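Workshop > Projects > Jostura > README

We use a few cookies to remember your login and nothing else. Accept / Manage

# Jostura: two arms, one attic, and a simulator to practise in

Posted by Fionnuala Brophy, 11 October 2026

Hello, and thank you for finding your way to this page! Jostura is the two-armed robot that Darragh Hayes and I have been building between my house and the shared workshop, and this README covers the simulated half of it: the virtual attic, the recorded practice runs, and the bits of code you need to play them back. If you came looking for the wiring diagrams and the cut list for the frame, those live in the hardware folder, and Darragh keeps them in much better order than I keep this.

I should say at the start that neither of us does this for a living. I mend sewing machines and Darragh teaches woodwork. The project began as a way of using up some motors and grew from there, as these things do, until it had its own shelf at the workshop and then its own room in the simulator. Please read everything below in that spirit, and if something is explained badly, write and tell me. I would far sooner fix the page than have you sit there puzzling.

## What's in the folder

- `rooms/` – the attic office, with its furniture as separate models
- `runs/` – 3000 recorded practice runs, each in its own numbered file
- `arms/` – the models of both arms and their grippers
- `play/` – the viewer, and a short script for replaying a run
- `notes/` – my diary of the build, spelling mistakes and all

The runs were made by driving the simulated arms by hand with a pair of controllers. Liam Ó Dálaigh and Sorcha Mac Mathúna did most of the driving over a good many evenings, and they have a far lighter touch than I do. You can usually tell which runs are mine, as the arms wander about a bit before they settle on anything (I have left them in, and they are marked `fb` in the list so that you can skip them if you like).

Each file holds the joint positions of both arms, the opening of each gripper, the view from the robot's head camera, and a line of plain text saying what the driver was asked to do. The text was typed by whoever was driving. We have tidied the worst of the typing, but you will still find "draw" for "drawer" here and there.

## The tasks

There are six kinds of task, all set in the attic office:

1. Approach the monitor
2. Move the mouse from one side of the keyboard to the other
3. Pick up the pen
4. Open a drawer of the pedestal
5. Push the chair a little way along the floor
6. Reach over the desk and come back to rest

The last one sounds dull, and I suppose it is, but it has been the most useful of the lot. Our real arms have a habit of catching the edge of things on the way home, and having plenty of tidy returns to learn from has calmed them down no end.

## Getting it going

You will need a fairly ordinary computer with a graphics card that isn't too elderly. Mine manages, though the fan makes its feelings known. Unpack the folder somewhere with a short path, then:

```
cd jostura
python play/setup.py
python play/replay.py --run 75
```

Run 75 is a good one to begin with, as it is short and Sorcha drove it. If the window opens and stays grey, close it and start the replay again. The models take a while to load the first time and the viewer is not very patient about waiting for them. Dexter Marchetti has promised to look at this in November, when his kitchen is finished.

You can slow a run down with `--speed 0.5` and stop it with the space bar. The arrow keys step backwards and forwards, although going backwards sometimes leaves a gripper pointing the wrong way until you press forward again.

## The room

The attic was put together by Darragh, who likes a sloped ceiling and thought it would keep us honest about how high the arms could swing. The furniture can be moved about, and the positions are all kept in `rooms/attic.txt`, with one line to each piece. Lengths are in metres. If you shift the desk, do remember to shift the things standing on it too, or they will drop to the floor the moment the replay starts – I have done this more often than I care to say.
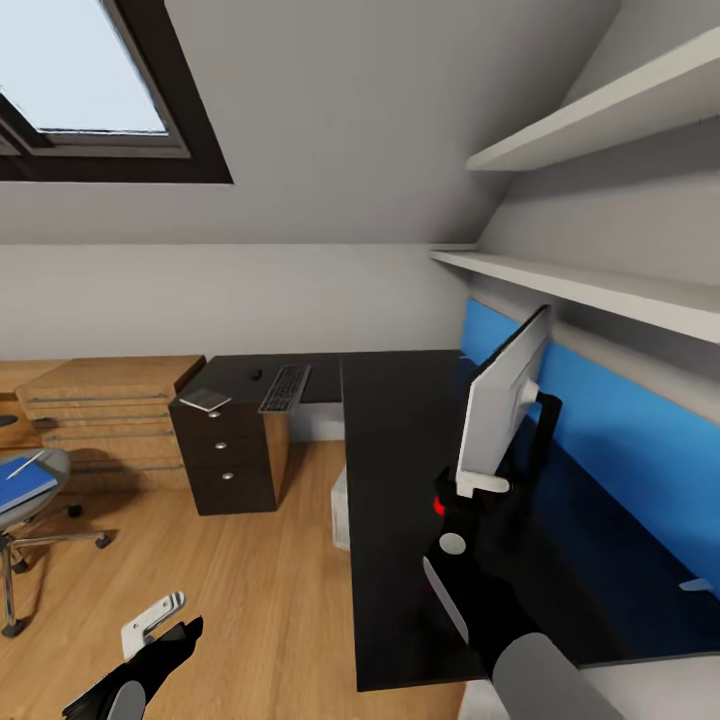 *The attic office in the viewer, with one gripper at the monitor on the desk and the other over the floor.*

The colours are easy to change if the blue panel behind the desk isn't to your taste. Look for the `wall_panel` line. The skylight is only a pale backdrop and gives no light of its own, so changing it won't alter the shadows. Those are set by the lamp lines further down the same file.

## Things that don't work very well

The grippers close too firmly in the simulator. On the real arms we have soft pads cut from an old yoga mat, and these give a little, whereas the simulated fingers don't. Anything trained only on these runs will squeeze rather hard, so please start with something you don't mind having squashed.

The chair rolls too freely. Liam reckons the castor settings are wrong and I am sure he is right, but every time we have changed them the chair has either stuck fast or tipped over.

Drawer handles and knobs are fiddly, and five of the drawer runs end with the gripper having slipped off. They are marked `slip` in the list. We kept them because Sorcha wanted some failures to learn from, and she has been making good use of them.

There is only the one room so far. A second, a small kitchen called Jarkholm, is half drawn in Dexter's notebook, and I will add it once it has a floor.

## Using it and passing it on

You are welcome to use all of this for your own tinkering, for teaching, or for anything else that does no harm. If you share a changed version, please say that you changed it and leave our names in the notes. There is no need to ask first, though I do love to hear what people are making, and photographs of other people's workbenches are always gratefully received.

Corrections can go on the project's page or to me at the workshop. I answer a bit slowly in the evenings when the arms are in pieces on the table, but I do get round to everyone.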